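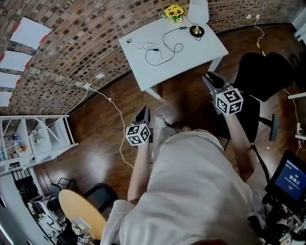
빨래를 개다가 문득 생각했다. 이 일을 대신해 줄 기계는 도대체 언제 오는 걸까. 어릴 때 보던 만화에서는 내가 서른이 되기도 전에 집집마다 로봇이 앞치마를 두르고 있을 줄 알았는데, 2021년 9월의 우리 집에서 혼자 움직이는 기계라고는 로봇청소기 한 대뿐이다. 이름은 바스토스(Bastos). 처음 샀을 때 식구처럼 이름을 붙여 줬는데, 하는 짓은 식구 중에서도 제일 손이 많이 가는 막내 같다. 양말을 먹고, 충전선을 먹고, 욕실 앞 매트에 올라가서는 내려오지를 못한다.

그래도 바스토스를 미워할 수는 없다. 바닥 청소라는 게 생각해 보면 참 착한 일이다. 바닥은 평평하고, 도망가지 않고, 조금 빼먹어도 내일 또 하면 되니까. 문제는 바닥 위에 있는 것들이다! 책상 위에 엉킨 전선을 풀어서 가지런히 감아 두는 일, 의자를 제자리에 밀어 넣는 일, 꽃병을 건드리지 않고 그 옆을 닦는 일. 나는 라디오를 들으면서 반쯤 졸린 채로도 하는데, 기계한테는 이런 게 제일 어렵다고 한다. 전선은 잡을 때마다 모양이 바뀌고, 의자는 밀면 엉뚱한 쪽으로 돌아간다.

요즘은 사람이 집게처럼 생긴 손잡이를 양손에 하나씩 쥐고 직접 일을 해 보이면서 가르치는 방법이 있다. 손잡이에 흑백 네모 무늬가 찍힌 상자를 달아 두면 그 무늬를 보고 손의 위치와 방향을 따라갈 수 있다. 나는 이 이야기가 이상하게 마음에 들었다. 어머니가 나한테 수건 개는 법을 가르치실 때도 말로는 안 하셨다. 그냥 옆에 앉혀 놓고 개고, 또 개고, 내가 삐뚤게 갠 것을 조용히 펴서 다시 개셨다. 그걸 한 1000번은 봤을 거라고 쓰려다가, 어머니가 보시면 과장이 심하다고 하실 것 같아 그만둔다. 아무튼 많이 봤다.

지난 1월에는 워스트포트(Wostport)라는 작은 회사의 온라인 발표를 들었다. 수건을 개는 팔이었는데, 성공률이 95퍼센트라고 했다. 듣는 순간에는 우와, 했다. 그런데 수건 한 장에 3분이 걸린단다. 우리 집 빨래 바구니에 수건만 있는 것도 아니고, 뒤집힌 바지며 짝 잃은 양말까지 맡기면 저녁은 언제 먹나. 나머지 5퍼센트의 수건은 어떻게 되는지도 궁금했는데 질문 시간이 짧아서 못 물어봤다.

공장은 사정이 좀 낫다고들 한다. 예전에 다니던 더크덴(Durkden) 작업장에서도 상자 쌓는 일은 진작에 기계가 맡았다. 하지만 케이블을 꽂고 묶는 자리에는 내가 그만둘 때까지 사람이 앉아 있었다. 손끝으로 딸깍하는 느낌을 알아야 하는 자리였고, 나도 거기서 30일쯤은 헤맨 끝에야 겨우 한 사람 몫을 했다.

그러니 아직은 아니라는 게 내 생각이다. 다만 예전처럼 먼 나라 이야기 같지는 않다. 욕심을 부리자면 나는 요리나 다림질보다 책상 밑 전선 정리부터 맡기고 싶다. 허리를 숙이고 먼지 속에 손을 넣는 그 일만 가져가 준다면 수건은 내가 계속 개도 괜찮다. 바스토스가 또 현관 쪽에서 삐삐거린다. 신발 끈을 물었나 보다. 가서 빼 주고 와야겠다.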